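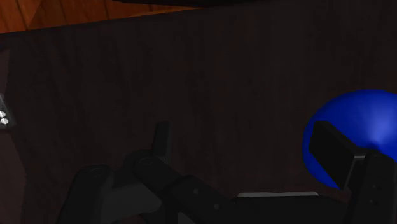 Débarrasser une table, le test qui fâche

Chez Kulosby, on ne parle pas de robot majordome. On parle de table à débarrasser. L'exercice s'appelle Zunik et il se joue d'abord en simulation : un plateau sombre, un bras articulé, des objets qui n'ont rien à faire ensemble, et une consigne courte. Prendre, déplacer, reposer.

Bogdan Urbańczyk, qui dirige les essais, a fait tourner le programme 2,000 fois avant l'été. Il garde surtout en tête les 485 essais ratés. « Un enfant de 4 ans pousse le camion pour attraper ce qui est derrière. Le bras, lui, s'arrête ou passe à travers son plan comme si le camion n'existait pas. »
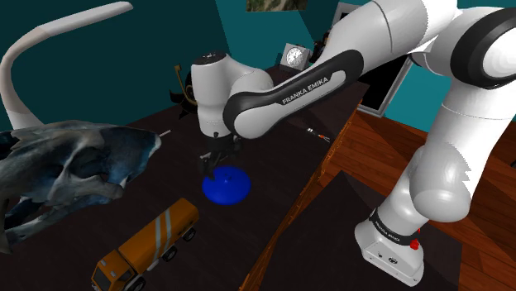 Le choix des objets compte beaucoup. Un couvercle plat et lisse offre peu de prise à une pince à deux doigts. Un camion-citerne jouet roule si on l'effleure. Un crâne d'animal a des creux où un doigt peut se coincer. L'équipe a voulu ce désordre, plus proche d'un salon que d'une chaîne de montage – où chaque pièce arrive toujours dans le même sens.

À l'atelier, justement, les choses avancent mieux. Villine, qui prépare des commandes de quincaillerie, confie depuis novembre une partie du tri à un bras fixe. Ignacio Lindgren, le chef d'équipe, compte 46 références que la machine sait saisir. Le reste passe encore à la main, surtout les sachets souples et tout ce qui brille.
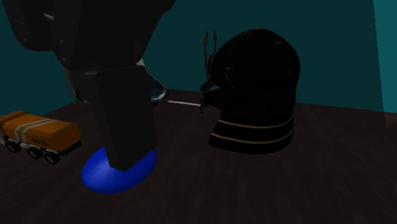 Et à la maison ?

Pas encore. Un bras posé sur un socle ne va pas chercher l'assiette restée dans la chambre, et il lui faut un espace dégagé pour bouger. Le logiciel Kiss, que Kulosby met au point pour choisir l'angle d'approche, demande aussi qu'un opérateur valide les prises difficiles. Pour un repas en famille, cela prend plus de temps que de se lever.

Urbańczyk ne donne pas de date. La prochaine série d'essais portera sur la vaisselle, avec des verres – en simulation d'abord.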